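Slime month, or what happened to my dining table

I said in the last post that I was going to stop buying new hobbies until the old ones had been put away. Reader, I lasted until Saturday!

Anisa Ismail (of the felt mushrooms, if you've been reading for a while) had been going on at me to try making my own slimes and doughs from scratch, and I'd always said no, that's for children, and I've only just got the last of the glitter out of the rug. Then she sent me her recipe sheet, two sides of tiny handwriting with arrows all over it, and by teatime I had every bowl in the house out and was covered in cornflour up to the elbows. I loved it. I've been at it most evenings since, and my notebook now has more slime in it than knitting.

The part I'm most taken with is the tubs. I don't like buying plastic boxes when I've got a cupboard full of perfectly good packaging, so I've been hoarding anything round and papery with a wide mouth. You want it wide enough to get your whole hand in. Cling film over the top, pulled down the sides as far as it'll go, and there you are, a lid. You get to see all the swirls through it as well, and I think a good grey with the light on it is a lovely thing to look at, even if my sister says it looks like something for filling walls.
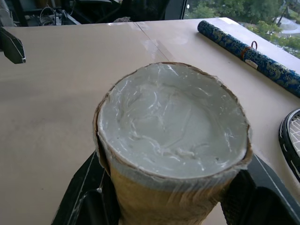 Grey paste in its brown tub, under cling film.

I was a bit snobby about grey to begin with. I wanted pinks and that bright swimming pool turquoise, and I had a go at both, but the colours I keep going back to are the quiet ones. Grey, cream, a pale yellow like the inside of a banana. I've started giving the batches names, which is probably a sign I need to get out more. So far we've had Laltetura, Ellus and Purba, and the only one I'd refuse to make again is Purba, which smelt of swimming bags and had to go in the outside bin.

A few things I've picked up, in no order at all:

Cover the table first. I use big flat pieces of cardboard taped down, and when it gets too horrible you just peel it up and start again. Tape the joins if you can be bothered (I can't, usually, and then I spend ages picking bits out of the gap).

Add the liquid a spoonful at a time. I know everyone says this and I know you won't listen – I didn't either.

Write down what you did while you're doing it. I had one wonderful stretchy batch and all my notebook says is "bit more than last time".

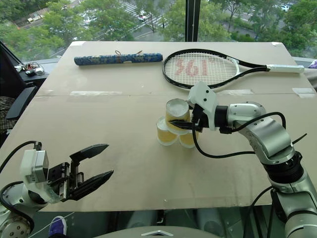
Clear cups are my other great discovery. Nizar Tannous from the pottery class gave me a sleeve of them left over from a party and they're brilliant for the softer, foamier stuff, where half the pleasure is seeing the layers from the side. They stack too, two on the bottom and one on top, so they take up hardly any room. I wouldn't go much higher than that with full ones, mind you, and I'd keep them well away from anything you're fond of. My table has a habit of collecting sports kit and long things in tubes that should be living in the hall, and I do know I should move them before I start and not halfway through with sticky hands.

Next on the list is a clay-type dough that dries hard, which Anisa swears by for little dishes. She calls hers Henano and won't tell me what's in it, only that it needs two days on a windowsill and you mustn't poke it. I'll be poking it. If any of you have a recipe that doesn't crack, please put it in the comments, and if you've got a use for rather a lot of grey paste I'd be very glad to hear that too!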